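RUTMONT REGIONAL FENCING UNION
Minutes of the Rules and Competitions Panel
Meeting of 08/07/2024

Present: seven members, quorate. Two apologies received.

1. Minutes of the previous meeting
Approved with one correction to item 4 (the word "foil" to read "epee").

2. Affiliation status
The panel noted the letter from the Grevurik clubs asking that their fencers keep ranking points earned before the clubs left the Union. Article 12 is silent on the matter. Agreed that points stand until the end of the season and that no new points be credited. The clubs will be informed in writing.

3. Membership and fees
Licensed fencers at the close of registration: 684, of whom 513 hold a competition license. The proposal to raise the late entry fee was put to a vote and fell, 3 in favor, 4 against.

4. Piste marking
The draft wording on center lines and on-guard lines was read. Lines must be of one color per hall and must remain flat for the length of the event. Wording adopted. It applies from August.

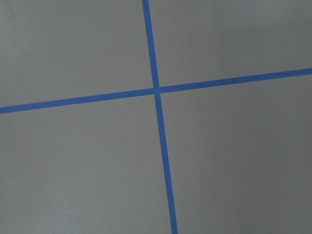 Item 4. Blue tape lines crossing on a gray surface.

5. Referee appointments
Referees for the Lüthi Cup will be appointed by the panel and not by the host club. A referee may not officiate in a pool containing a fencer from his or her own club – the existing exception for pools with a single referee is withdrawn. One member asked that a dissent be recorded.

6. Results software
The Bevel license expires at the end of the season. Renewal approved up to a limit of 1000. Host clubs must send result files within 48 hours of the final bout. 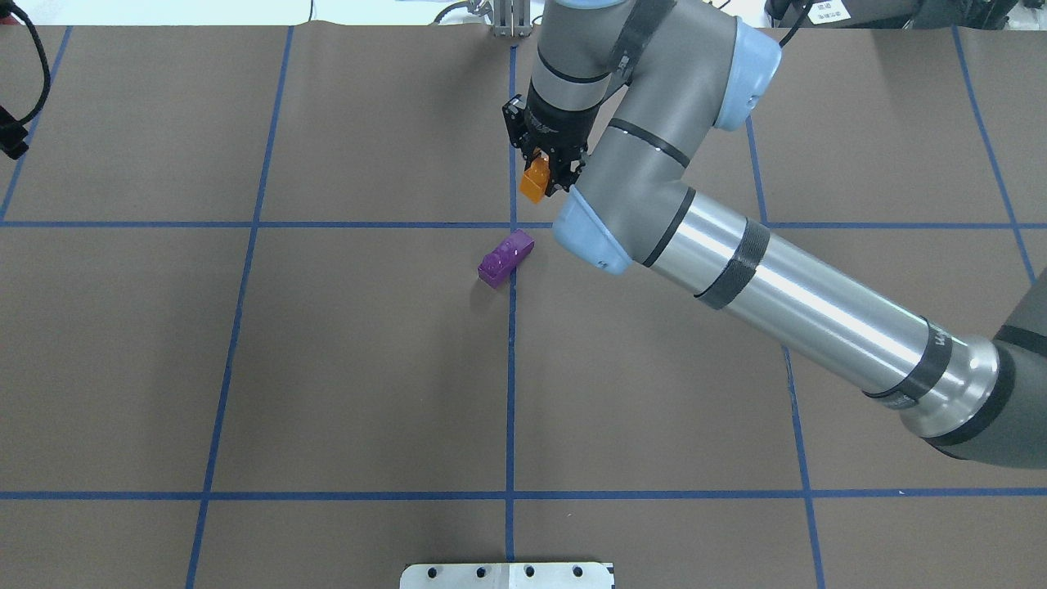
Blue tape grid on brown paper, with gray robot arm at right.

7. Appeals
One appeal received, against a black card in the team event. The written report of the referee is still outstanding. Deferred.

8. Any other business
The panel asked for the revised Article 12 in draft before the next meeting.

Meeting closed at 9:10 p.m. Next meeting: date to be circulated.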